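Plakance, all 56 episodes of it: was it worth the hours?

Posted December 2019

I don't trust any drama that arrives with its own hashtag, and Plakance arrived with three. The streaming app had been pushing it at me since March, always with the same poster of two people not quite touching under an umbrella. I held out for months. Then a rainy stretch and a bad cold did me in, and I watched the whole thing.

The setup, if you've avoided it so far: a young accountant takes a job at Fimonico, a perfume company that seems to employ four people and occupy an entire skyscraper. Her boss is cold and rich and has a secret. You will work out the secret by episode 2. The characters need until episode 31, and one of them is supposed to be a lawyer.

People keep telling me the middle is where it gets good. I've now seen the middle. There's a business trip to the seaside town of Nulemell that takes up 8 episodes, and for most of that time the leads are standing on the same pier having the same talk. The pier is lovely. The talk is about whether she should have opened a letter. She should have, and she should have done it before the trip.

I will give it the music. The theme is sung over a plain piano and doesn't try to make you cry, so of course it nearly managed it once. The actress playing the grandmother is also far better than the lines she gets. When she falls out with the neighbors over the parking space, I sat up for the first time in a week. Naturally she's sent off to live in the country soon after and we hear from her by phone.

What I don't buy is the rating. The fan site I use has 1136 reviews for it and nearly every one I opened gives it full marks, often in the same words. "A healing masterpiece." Healing what? Half of them were posted before the last batch of episodes was even out. Maybe people just liked it that much. I have my doubts.

The ending I won't spoil, except to say that there's an airport, and that somebody runs through it.

Next on my list is Teshome, a crime series that's supposed to be "like nothing else on TV," according to the people who make it.
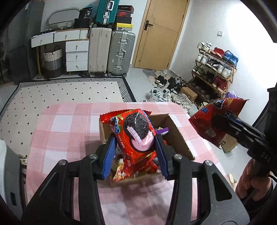 It's half the length, at least, and the trailer has no umbrellas. I'll give it four episodes. If anybody loses their memory before then I'm going back to my old detective reruns, where the killer is caught inside the hour and you can get to bed.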